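Home Organizing, Session 4: Drinks, Cans and the Table by the Door

Hi everyone, and welcome back. These are my notes from Sunday's class, typed up for the people who missed it and for anybody who was too busy eating the cookies to write things down (you know who you are). Class date for your folder: 21/01/2018.

Where we were

Last time we did the pantry shelf and got as far as the dry goods. I asked you to pull everything out, wipe the shelf and put back only what you'd eat before March. Most of you did it. Endo did it twice, which I admire. This week we move to drinks, and drinks are harder than flour because they roll, they come in six different heights and everyone in the house grabs them.

Why cans end up everywhere

Cans travel. Somebody buys a twelve-pack, tears the cardboard and takes out three, and by Tuesday there's one on the windowsill, one next to the bed and one behind the toaster. When I did my own place I found cans in four rooms, and I teach this stuff!

The other problem is the table by the door. Every home I've worked in has one, and it's usually the nicest surface in the house – a bit of stone pattern, a plant, something pretty along the back – so of course that's where the shopping lands. I don't fight this anymore. I let the table be the sorting spot, and I give it a basket.

Picking a basket

You don't need to spend much. The one I bought for the hall was under 4 dollars. Look for:

Holes in the sides. You can see what's in it, and you can rinse the whole thing under the tap when something leaks.

A handle cutout. You're going to carry this to the fridge with one hand and open the door with the other.

Straight walls. Sloping sides waste the bottom, and the cans lean.

No lid. If there's a lid, people put things on the lid.

Measure the fridge shelf before you go to the store. I skipped that step with my first basket, and it's now where I keep my gardening gloves. Mrs. Uvel asked about wire ones. They're fine, but they can scratch a shiny tabletop, so put some felt under the corners.

The method

1. Clear a landing zone. Leave the plant and the decorations where they are and just push them back a little. If you take everything off the table you'll be tired before you've started, and then the cans stay in the hall till the weekend.

2. Lay the cans out. All of them, from every room. On their sides is okay if the table is level, but keep a hand near the edge. I like seeing them spread out like this, because it's the moment people say "why do we own this?" out loud.

3. Start with the tall ones. Stand the first can upright in a far corner of the basket and build out from there, with the next one tight against it. A can in a corner has two walls holding it up. A can in the middle has none, and it'll go over the second you lift the basket. The beer can got the corner on my table, with the soda and the Monster still lying over on the right waiting their turn. 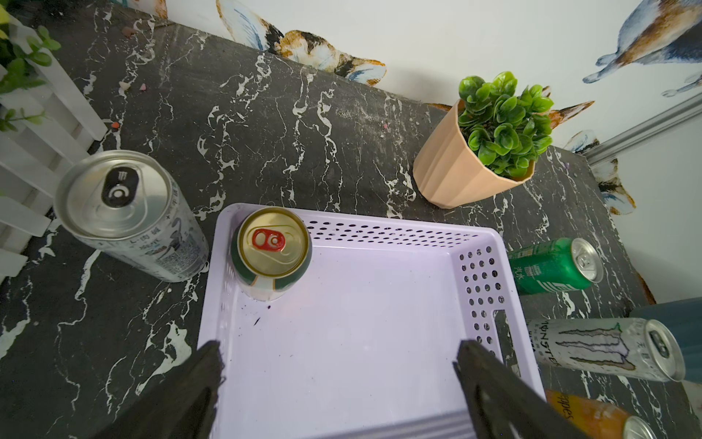 4. Fill by who drinks it. Beer together, energy drinks together, the kids' soda at the front where they can reach it. I know some books tell you to go by color or by size. It looks lovely for one afternoon.

5. Lift test. Pick the basket up by the handle and tip it a tiny bit. If you hear a clunk, there's a gap, so move things closer or tuck a folded dish towel in there.

6. Straight to the fridge. Please don't leave a full basket on the table "for later" – it will still be there on Thursday with mail in it.

Before next time

Do one basket, just one, and bring the measurements of your fridge shelf. Zeng is bringing the label maker again, so think about what you want printed. We'll be doing under the sink, so wear old clothes. If you can't make it, call me or leave a note at the front desk.

Nassoro Owino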